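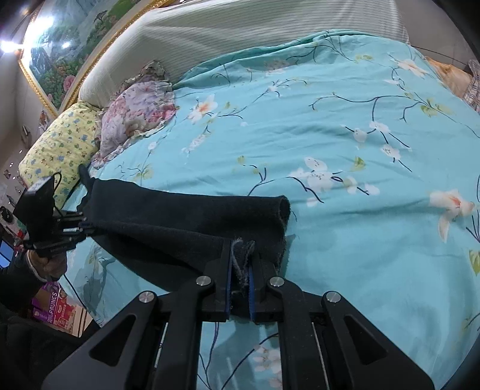
Ilona Tóth
Instructor in Textiles and Household Management, Uldale Community College

Chapter 7
Bed Coverings

Key terms: duvet, duvet cover, ground, repeat, plain weave, sateen, pigment print, reactive print, shrinkage allowance, closure

The bed is usually the largest piece of fabric a person sees in a bedroom, and the covering on top of it takes more wear than most people expect. It is sat on, slept under, pulled at the corners, and washed many times a year. Chapter 6 dealt with sheets and pillowcases, which lie against the skin and are chosen mainly for comfort. The coverings in this chapter have to meet other demands as well. They hold in warmth, they protect what is underneath, and they set the look of the room.

Until fairly recently, most American beds were made up with a top sheet, one or more blankets, and a bedspread. Each layer was washed on its own schedule. Blankets might be washed once a season, and a bedspread less often than that. The duvet, a filled quilt used inside a removable cover, was common in northern and central Europe long before it was widely sold in the United States. Its appeal is easy to see. The filling stays clean inside the cover, the cover goes into the machine with the sheets, and the bed can be made in one motion.

A duvet cover is a large flat bag. It has two faces, side seams, and an opening that closes with buttons, snaps, ties, or a zipper. The two faces may be cut from the same cloth or from different ones. A light blue cover printed with white and peach blossoms on dark branches, for instance, may be sold with a matching back or with a plain one. Students should get in the habit of turning a cover over before they judge its price.

Fabric and weave

Cotton and cotton-polyester blends make up most of the covers sold for home use. Linen, lyocell, and all-polyester microfiber are also common. In a plain weave, each crosswise yarn passes over one lengthwise yarn and under the next. The cloth is firm and feels crisp when new. In a sateen, the yarns pass over several others before going under, so more yarn lies on the surface. Sateen feels smoother and has a slight shine, but the long surface yarns snag more easily.

Thread count is printed on many packages and is often misread. It is the number of lengthwise and crosswise yarns in one square inch of cloth. Some sellers count each strand of a plied yarn separately, and a package marked 900 may hold cloth that is no finer than one with a much lower number. Yarn quality and finishing matter at least as much. Exercise 3 at the end of the chapter uses a pick glass to check the count on a sample of cloth.

Printed designs

The background color of a print is called the ground. The distance from one point in the design to the place where it appears again is the repeat. Small repeats hide seams well and waste little cloth. Large floral repeats look generous across a wide bed, but the cutter must decide where the main flowers will fall, and more cloth is lost in matching.

Pigment prints sit on the surface of the cloth, held there by a binder. They are inexpensive and work on nearly any fiber, but a heavy pigment print can feel stiff, and it may rub away along the folds. Reactive dyes bond chemically with cotton and other cellulose fibers. They leave the cloth softer and hold up better in the wash. The difference can often be felt by running a thumb from a printed area onto the bare ground.

Size and shrinkage

Size names such as "full" and "queen" are not applied the same way by every maker. Measure the duvet, then compare the measurement with the cover's label. A cover slightly smaller than the duvet keeps the filling plump, while one that is much too large lets the duvet slide down and bunch at the foot. Untreated cotton shrinks in the first few washings, and a careful maker adds a shrinkage allowance when cutting.

Case 2, which runs through this chapter, follows a small inn in the town of Zimovia as it replaces its blankets and bedspreads with covered duvets. The inn sends its wash to Leko, a commercial laundry, and pays by weight. As you read, keep a list of the points the innkeeper would need to settle before placing an order. Include the closure. Buttons can crack in a commercial press, and zippers are slow to replace.

Before going on to the next section, find the care label on a bed covering at home. Write down the fiber content, the wash temperature, and the drying instructions. Bring your notes to class.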